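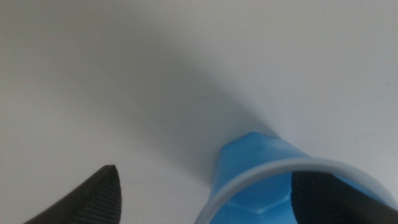
Faceted plastic cups clouding over: cleaning and storage

Posted by Wornside Hall Kitchen

Our hall keeps 420 translucent blue plastic cups for community meals. They taper toward a closed base with flat, angled sides, and the open end has a thick rolled lip. Over the past year many have taken on a dull film, and residue collects in the angles of the molded pattern inside the base. Members are requested to advise on a suitable cleaning method, and on whether the cups may be stored stacked.

Posted by Ullatau

Please first establish whether the film is mineral scale. Soak 2 cups for 20 minutes in equal parts white vinegar and warm water, then rinse thoroughly. If the film lifts, treat the remainder in the same manner. A soft bottle brush is recommended for the base. Abrasive pads should not be used, as scratches hold residue and cannot be reversed. Please note that some cups are made with a matte finish, and no cleaning will render these clear.

Cups may be stacked once fully dry. We limit each stack to 6, as taller stacks tend to jam at the lip.

Posted by Namboodiri

Replace them. Ours were replaced in April and the matter was closed.

Posted by Hornex

We concur with the vinegar soak. Cups should be laid on their sides on a clean surface for inspection, with the mouth toward the light. Also check under the rolled lip, where detergent may remain.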